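Keeping the Household Budget at the Kitchen Table
Bavside Household Money Service: Tips for the Home

Most household bills are opened, read and put aside in the kitchen. The Bavside Household Money Service recommends that residents use this habit to their advantage and keep all money paperwork in one part of that room. The following tips apply to renters and homeowners alike.

Setting up a bill station

Choose one drawer or shelf and use it for nothing else. Keep it away from the stove and the sink, as steam and grease fade printed receipts within months. A letter tray with 2 levels is sufficient for most households: the upper level for bills not yet paid, the lower level for bills paid this month. Write the due date on the outside of each envelope in pencil. At the end of the month, move the paid bills into a folder marked with the month and the year.

Receipts on thermal paper should be photographed or copied when they relate to a warranty or a tax deduction. Do not laminate them. The heat turns the paper black.

The monthly sitting

Set aside 60 minutes each month, at the same time of day, to review the accounts. Clear the table first and have the bank statement, the unpaid bills and a calculator at hand. Members of the household who share expenses should attend.

Begin with the fixed costs: rent or mortgage, insurance, utilities, loan payments. Enter each amount before discussing groceries or leisure. Annual costs, such as vehicle registration, should be divided by twelve and entered every month. An annual bill of $684 is therefore entered as $57, and that sum is moved to savings on the same day as the rent is paid.

Where a bill has risen, call the provider before the next sitting and record the name of the person spoken to. Policies for home contents should be compared with a current list of belongings once a year. December is a poor month for this task, and many households prefer to complete it in the early fall.

The pantry as a reserve

A small stock of staple foods reduces emergency shopping, which is usually the most expensive kind. Store older packages at the front. Households starting a cash reserve may begin with $100, kept in a separate account without a card. Once that amount is in place, increase the transfer by whatever sum the grocery budget has left over.

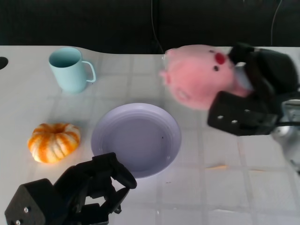

Titilayo Bako wrote to the Service that the monthly sitting worked better in her home when it was split in two, with fixed costs in the first week and groceries in the third. She also suggested using a pencil of a different color for annual costs, so that the savings transfer is not mistaken for a bill. Residents may adopt either arrangement, provided that both parts are entered on the same sheet.

Disposing of old papers

Shred any page that shows an account number. Before discarding utility bills, confirm that no dispute is open and that the bills are not needed for a tax return. Keep loan agreements until the final payment has been confirmed in writing, and store the confirmation with the deed or lease.

A blank budget sheet is available at the Service's front desk.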